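Thursday, July — subtitle bench, Kollár room

Went through the last reel of the Trendel print again with Miloslav. The film is 776 cues long in the Dastach list, and 13 of them still run over the cut. Worst is the trial, where the judge talks across the change to the sister in the gallery. Split it in two — reads fine now.

Štefánia wants the ending synopsis redone for the Kalter booklet, 70 words at most. Mine gave away the brother's letter too early.

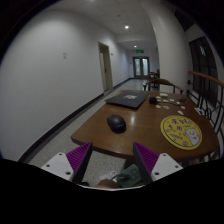
Does the sister know he is alive before the harbor scene? She finds out at the harbor, when he calls her by the childhood name.

Cue 6 had the wrong name for the ferry, fixed. Still to do: italics for the voice-over, then a full watch with sound.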